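Thread on paper records and damp, following a few questions about the Midtbø archive move. Mostly notes on humidity, boxes and labelling. 1/13

2/13
Paper takes up and gives off water until it matches the air in the room. The figure that matters is relative humidity. A cool room with a high reading will do more harm than a mild one with a steady middling reading.

3/13
Swings are worse than a slightly wrong average. Sheets expand more across the grain than along it, so each swing works the fibres and any coating unevenly. Curl along one direction is the usual sign.

4/13
Grain direction: cut a small strip each way from a blank offcut and hold both out flat by one end. The strip that droops less runs with the grain. Do not do this with anything you intend to keep.

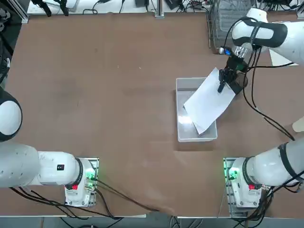 5/13
Boxes. Lidded board boxes buffer short changes in humidity. Plastic ones do not, and a sealed plastic box packed on a damp day keeps the damp in. Open plastic trays are fine for sorting and poor for storage.

6/13
We tried two makes of board box, Plemum and Celtar. The Plemum lid is deeper and stays on when carried. The Celtar stacks better but the base bows if filled with ledgers. Both are sold flat and both need the corners folded twice.

7/13
Fill level. A half-empty upright box lets sheets slump and take a permanent bend. Pack out the gap with folded blotting paper. An overfull box tears top edges when a folder is pulled.

8/13
Metal. Remove staples and clips before boxing. Lift the legs with a thin blade from the back, never pull from the front. Rust stains start at the contact point and go through 3 or more sheets.

9/13
Labels. Soft pencil on the folder, printed label on the short end of the box. Self-adhesive labels dry out and drop off. Tie-on tags last longer but catch on the shelf above.

10/13
Shelving. Keep the lowest shelf clear of the floor and leave a gap behind for air. Outside walls are the worst place in the building, particularly north-facing ones.

11/13
Loggers. One Skellier unit per room, at mid-shelf height, away from the door. Readings every 5 minutes fill the memory for no benefit. Hourly is enough. Ours peaked in August, as expected.

12/13
Flattening curled sheets: leave them in the room for a day first, then place between blotters under an even weight. Change the blotters daily. Not suitable for photographs or anything with soluble ink.

13/13
Still undecided on whether to interleave the carbon copies. Will post the spacing drawings for the shelves separately.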